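Tidska Two-Arm Cloth Handling Station

Home > Equipment > Handling > Tidska

Demonstration days at the Vollesstead showroom, July
Hire and purchase, delivery inside Australia

Overview

The Tidska is a two-arm station for handling clothes and other soft goods. It is made for laundries, uniform stores and returns rooms, where many different pieces come to the same table and one person must pick them up, turn them and fold them all day. The station has two arms with finger grippers, a camera head placed above the work, and a control cabinet which can stand under the bench or beside it.

We sell it as a complete set. We also hire it by the month, and the hire fee is taken off the price if you decide to keep the station afterwards.

Before you order, we recommend that you come to see it working. Cloth is difficult to judge from a brochure. A towel and a tracksuit behave in very different ways, and our customers usually have one or two items which give them trouble already when the folding is done by hand. These are the items we would like to meet.

What happens at a demonstration

A visit takes one morning or one afternoon. Morning visits begin at 9 am and afternoon visits at 1 pm. Tea and coffee are in the front room, and from there you walk directly to the station.

First you will see the operator start the station from cold, with the safety check included. We do not prepare this part before you arrive, as many visitors ask how long their own staff would have to wait at the start of a shift.

After this come the garments. We begin with our own basket of clothes, which has sports wear, work shirts, tea towels and a few children's things. The arms work over a padded grey surface and you may stand at the yellow line, close enough to see the fingers take the cloth. Please ask the operator to pause at any moment. The arms hold their position during a pause, so you can look at the grip for as long as you like.

In the second half we work with your own items. Please bring them clean and dry. Ten to fifteen pieces is a good quantity, and it is better to bring several of the same kind than one of each.

Sports trousers are a good test, and we show them to every group. The fabric is slippery, the legs are long, and the trim is often stiffer than the cloth around it. With a long piece, one gripper can keep an end pinched while the other stays open and free for its next hold.

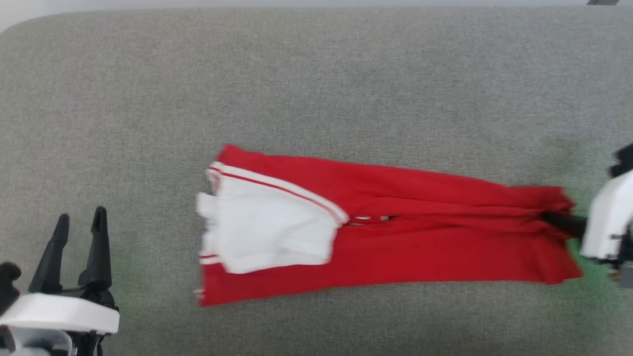
What is in the set

2 arms with finger grippers, white housing
Camera head with adjustable post
Control cabinet with touch panel
Foot switch for pause
Padded work surface, grey woven cover (removable, washable at 40 degrees)
Spare finger tips, one packet
Printed manual in English

The bench is not included. You can use your own bench if it is level and does not move when somebody leans on it. We can send a drawing with the hole positions.

Finger tips

The finger tips are the part which wears first. Under normal use in a laundry we suggest changing them every 3,000 picks. The touch panel keeps the count and shows a reminder, and the change is done with one hex key from the drawer of the cabinet. Standard tips are black and narrow, for thin and medium cloth. For heavy items such as bath mats or canvas aprons, please ask for the wide tips made by Trastari. They fit the same mount.

Software

The station is delivered with the Sung program package. It contains folding routines for shirts, trousers, towels and flat linen. New routines are taught by moving the arms by hand and saving each position, and at the demonstration you can try this yourself for some minutes. Updates are free in the first year.

What the station does not do well

We prefer to say this before your visit. Fitted sheets are too large for the reach of the arms. Very thin stockings can slip out of the standard tips. Garments which arrive in a tight knot must be loosened by a person first. If most of your work is of these kinds, please write to us and we will tell you if a visit is worth your petrol.

Price and hire

Hire is $3,708 per month including GST, with delivery and one day of training at your premises. The minimum time is one month. For the purchase price please ask for a quote, as it depends on the bench and on the tips you choose.

How to book a visit

Send us an email with your preferred time of day, the number of people and a short list of the items you will bring. Closed shoes are necessary on the demonstration floor. Long hair should be tied back. Children over 12 are welcome with an adult, and there is parking behind the building, entrance from the side street.

You are free to film for your own colleagues. Please ask the other visitors first if they will be in the video.

Related equipment

Bench frame with levelling feet
Wide finger tips, Trastari
Replacement cover for work surface, grey
Foot switch, spare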